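3/28/22 - by Yvette Paquette

# Hevow: green boards, red blocks

Hevow is our little collection of shape-fitting boards and the blocks that go in them, and I'm so happy it finally has a proper card! It holds 2,131 stills of a red block on, over or partway into a green board, plus notes on each board we made at Larnthorpe.

## The boards

Light green, each one a flat plate with openings or recesses on top. Some stand on feet (the one marked "4" does - three darker green ones along the front). 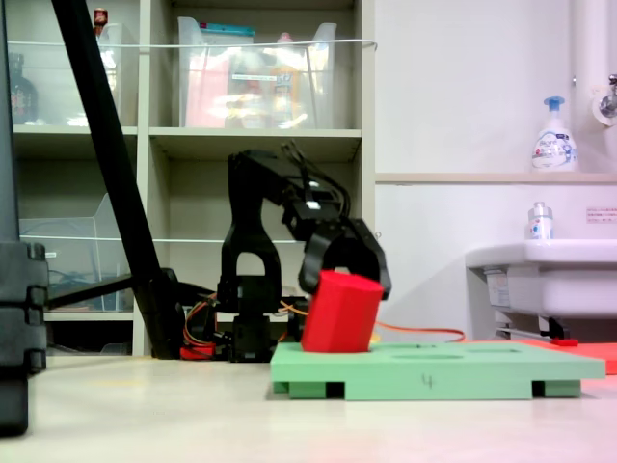

## The blocks

All red. The cylinder is my favorite, but the octagonal one is the real brain teaser, with all those flat sides to line up.

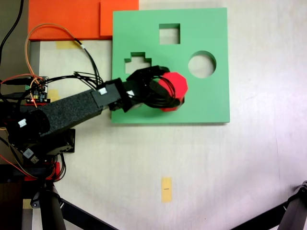
Every still has a row in blocks.csv with the board, the block and a yes/no for "seated." Please tell us if you find a wrong one. Yamila Valdebenito fixed 11 in August and would love company.

Comments (2)

Dinu: Could you share the print files for the boards too?

Grestia: Love the stair-shaped hole! My kids want one.

We use cookies to remember your settings. Accept / Manage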